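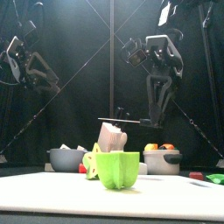 Figure 6. Right arm holding the rod above the knife block, board and toy food in place.

Clearing a Grip Slip Fault on the Right Arm

A grip slip fault is raised when the finger position changes by more than the set limit while the gripper is commanded closed. The arms stop where they are and hold position. The Varnon controller shows GRIP SLIP R for the right arm and GRIP SLIP L for the left. The steps below are for the right arm. For the left arm, use the same steps with the L menu entries.

CAUTION: Fingers stay under load during a hold. A long object held near the fingertips can turn or drop when the load changes. Keep hands out of the space between the gripper and the board until step 4 is complete.

1. Press PAUSE on the controller. Do not press the emergency stop unless a person is at risk. The emergency stop removes finger power and the object will fall.

2. Check the clearance under the gripper. If the held object is above the knife block, the pot or the bowl, jog the arm straight up by 80 mm before any sideways move.

3. Set jog speed to 6 percent. Move the gripper to an open area of the board.

4. Lower until the object rests on the board, then select OPEN R. Wait for the OPEN lamp to turn steady.

5. Raise the gripper to the park position and lock the arm.

6. Wipe both finger pads with a dry cloth. Replace any pad that has a groove or a lifted edge. Pads are replaced in pairs.

7. Open GRIP > FORCE R and read the stored value. The default for the food preparation set is 60. If slip occurs at 60 with clean pads, raise the value to 78. Do not go above 78 with the toy pieces.

8. Unlock the arm, select CLEAR FAULT, and run the empty close test. Run one pick at jog speed before returning to normal speed.

NOTE: Objects picked near the fingertips slip more often than objects picked deeper in the fingers. If the fault returns at the same point in the task, teach the grasp again with the object farther up the fingers.

NOTE: Clearing the fault does not reset the task. Return all pieces to their start positions first.

If the fault returns after step 8, save the log and send it to Renji Kudo at Oltona Service with the arm serial number. Leave the arm locked until you receive a reply.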